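Refinishing a pale tabletop -- oil, hardwax or poly?

Home > Workshop and Garage > Finishes and Surfaces

kmacritchie
Posts: 3547
I have a wooden work table in the back half of the shop that needs a new finish before the end of June. The top is pale, sanded back to bare wood last winter, and I put one coat of Danish oil on it and then got busy. It has picked up gray marks near the front where things get dragged across it. I want to do it properly this time.

Choices as I see them:

1. More oil, and accept that I'll be doing it again every year.
2. Hardwax oil. I can get Sarkier locally in the small can.
3. Water-based poly, three coats, sand between.

The table gets metal things put down on it, not gently. It doesn't get food or standing water. I care about it staying light in color. My last one went orange under oil-based poly and I never liked it after that. 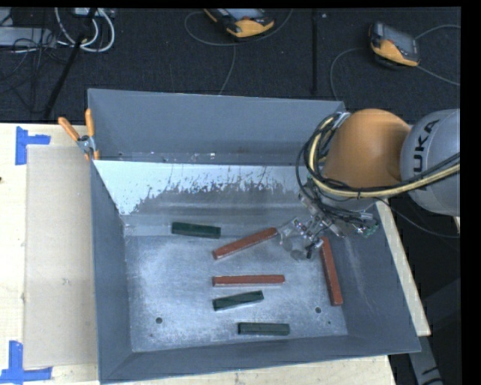
The other thing is time. I can leave the table alone for three days at most. After that it goes back into use whether the finish is ready or not. So anything with a long cure is a problem unless people have put light use on it early and gotten away with it.

Keir

rowena_s
Poly. Water-based, satin. You've already said you want it light and you've already said metal gets put down on it. Hardwax is nice to touch and I use it on shelves, but it marks under metal.

Let the Danish oil cure all the way first. If it went on last winter it's fine. Wipe it down with mineral spirits, let that flash off overnight, scuff with 220, then start.

Rowena

gcatacutan
I'd go the other way. Poly on a work table looks great for two months and then you get a deep scratch that goes white, and the only fix is to sand the whole top. With hardwax you scuff the bad spot, rub a bit more in, and buff it. Ten minutes.

I've had the Sarkier on my bench for a few years. It does scratch. It also takes the repair without a visible edge, and for me that matters more.

Color: it goes slightly yellow on maple and slightly gray on birch if you use the "natural" one. What wood is it?

kmacritchie
Posts: 3547
Not sure of the wood. It came from a school auction. Close grain, quite heavy. The previous owner said maple but he also said the vise was included and it wasn't.

rowena_s
Genalyn, a spot repair on satin water-based is not that hard. You feather it. I agree it's more work than hardwax. But he wants protection, and oil in the wood doesn't protect against a dent or a gouge.

gcatacutan
Neither does poly. A dent is a dent. The film just cracks over it and then dirt gets in under the edge.

masison
Neither of you has asked what the gray marks are. If he's dragging bare aluminum or zinc over it, that's metal rubbing off, and he will get the same marks on top of any finish. Gray on poly wipes off with a Povico pad or any white nylon pad. Gray in bare or thinly oiled wood has to be sanded out.

Keir, try this before you buy anything. Take a damp white pad to one of the marks and rub with light pressure. If the pad comes up gray, you have your answer.

Also check the oil is dry in the pores. Press a paper towel on it, leave something heavy on top overnight, and look for a stain in the morning.

Mark Anthony

kmacritchie
Posts: 3547
Did the pad test at lunch. Pad came up gray, and the mark got lighter but is still there. Paper towel was clean this morning.

masison
Then some of it is on the surface and some is in the grain. 120, then 150, then 180, and stop there if you go with hardwax. Go on to 220 if you go with poly. Don't go to 300 or higher on either one. You close the wood up and hardwax won't soak in.

Vacuum between grits. A tack cloth can leave residue under water-based, so use a damp microfiber for that.

rosalinda_m
Jumping in with a different product. I did two tables with the Kemwood floor finish, the two-part one. It's sold for gyms and hallways. It dries fast, you can put two coats on in a day, and it was hard enough to use on the third morning. It stayed pale too -- no orange at all.

Downsides are the price and the fact that once you mix it you have about four hours. The smallest kit is way more than one table needs. I paid 50 dollars for mine on clearance and it's more now. Gloves and a respirator, and read the sheet that comes with it.

gcatacutan
Two-part floor finish on a work table is overkill in my opinion. And good luck getting it off again.

rosalinda_m
I wasn't planning on getting it off again.

rowena_s
Rosalinda's idea is good if the three days is a hard limit. One-part water-based is dry to the touch in an hour or two but it takes weeks to reach full hardness. You can use the table gently after three days. You can't drop steel on it.

Hardwax is slower than that. Genalyn, how long did you leave yours?

gcatacutan
A week before I put anything on it. So yes, I'll give you that one. If three days is firm then hardwax is a gamble, at least in a cold shop. In warm weather it might be okay with very thin coats.

masison
There's a third way, which is to put a sheet of hardboard over the top for the first month. Cheap, and you replace it when it's ugly. Some people leave it on for good and never finish the table underneath. I don't put it straight on fresh poly, though, it can stick. Put small felt dots under it.

Marquez sells tempered hardboard cut to size if you have one near you. Measure twice, their saw guy rounds up.

kmacritchie
Posts: 3547
Hardboard had not crossed my mind. I don't want to keep it there forever but a month is fine.

Where I've landed so far: sand to 220, three coats of one-part satin water-based over two days, leave it for the third, then felt dots and hardboard on top for the rest of the month. I priced the two-part and the kit costs nearly as much as I paid for the table.

Brush or foam roller? The top is wide and I always get lap marks with a brush.

rowena_s
Foam roller to lay it down, then tip it off right away with a dry synthetic brush, long strokes, one direction. Do the edges first. Don't go back over anything after a minute or so. If you see a miss, leave it for the next coat.

Thin the first coat with 10 percent water if your can allows it. Some say not to on the label.

rosalinda_m
And turn off any fan that blows across the top. I had one going and got dust in all of the second coat.

gcatacutan
I still think you'll be sanding it again in two years, but the plan is sound. Do the underside as well, one coat is enough. If you only seal one face of a solid top it can cup.

masison
Agree on the underside. Do that first so the good face is up when you finish.

kmacritchie
Posts: 3547
Okay, underside first. Buying the can tomorrow. Will report back after the second coat.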